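Version de travail, mise à jour en mai. Les remarques vont à Leen Farah, de préférence avant la réunion du mardi.

# Zikero — fiches d'hébergements indépendants

Zikero rassemble les fiches descriptives de 102 petits hébergements : chambres d'hôtes, gîtes, pensions de famille et quelques auberges. Les fiches ont été saisies à la main à partir des formulaires remplis par les exploitants. Elles servent à alimenter le moteur de recherche Skumedance et à tester les règles de classement avant chaque saison.

## Contenu du dépôt

- `fiches/` : un fichier YAML par hébergement
- `tarifs/` : grilles de prix au format CSV, une ligne par chambre et par période
- `equipements.csv` : liste fermée des équipements admis
- `scripts/` : vérification et export
- `docs/` : guide de saisie et modèles de formulaire

Les photos fournies par les exploitants ne sont pas versionnées. Elles restent sur le serveur Gralex, et chaque fiche n'en garde que la référence.

## Champs d'une fiche

| Champ | Type | Obligatoire |
|---|---|---|
| `nom` | texte | oui |
| `categorie` | chambre_hotes, gite, pension, auberge | oui |
| `chambres` | entier | oui |
| `capacite` | entier | oui |
| `petit_dejeuner` | inclus, en_option, non | oui |
| `arrivee_des` | heure | oui |
| `depart_avant` | heure | non |
| `animaux` | oui, non, sur_demande | non |
| `description` | texte | oui |

La capacité s'entend hors lits d'appoint. Un canapé convertible dans un séjour compte comme lit d'appoint, même si l'exploitant le loue toute l'année. Pour les suites familiales, on saisit une seule chambre et on précise la répartition des lits dans la description.

Le champ `description` contient au moins 70 mots, en français, sans prix ni numéro de téléphone. On évite les superlatifs. Les distances sont données à pied ou en voiture, jamais « à deux pas ».

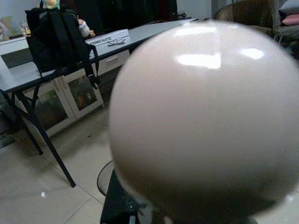

*Sphère beige brillante et support sombre, vue rapprochée.*

Le vocabulaire des équipements est limité à la liste de `equipements.csv`. Si un équipement manque, ouvrir un ticket avec l'étiquette `vocabulaire` au lieu de l'ajouter directement. Les demandes sont regroupées et traitées une fois par mois.

## Tarifs

Les prix sont en euros, par chambre et par nuit, taxe de séjour non comprise. Quand un exploitant communique un prix par personne, on le convertit pour deux occupants et on met `converti` à `vrai`. Les remises pour long séjour ne sont pas reprises.

L'ancien fichier Weidemann utilisait quatre saisons, le nôtre n'en connaît que deux. Les grilles importées ont donc été fusionnées en retenant le prix le plus élevé de chaque paire — à revoir pour les gîtes de montagne, où l'hiver coûte souvent plus cher que l'été.

## Vérification

```
python scripts/verifier.py fiches/
python scripts/exporter.py --format json --sortie export/
```

Le premier script signale les champs absents, les équipements inconnus et les capacités inférieures au nombre de chambres. Il ne modifie rien. L'export refuse de démarrer tant qu'il reste une erreur ; les avertissements ne le bloquent pas.

## Limites connues

- Neuf fiches n'ont pas d'heure d'arrivée confirmée. La valeur par défaut est 16:00.
- L'accessibilité est déclarée par l'exploitant et n'a pas été contrôlée sur place.
- Les auberges sont trop peu nombreuses pour en tirer une moyenne de prix.
- Certaines descriptions datent de l'import Weidemann et mentionnent encore des tables d'hôtes fermées depuis.

## Usage

Usage interne uniquement. Les coordonnées des exploitants ne doivent pas quitter le dépôt, y compris dans les exports de test. Pour retirer une fiche à la demande d'un exploitant, supprimer le fichier YAML et la grille correspondante dans le même commit, puis prévenir Leen Farah, qui s'occupe de la purge côté Gralex.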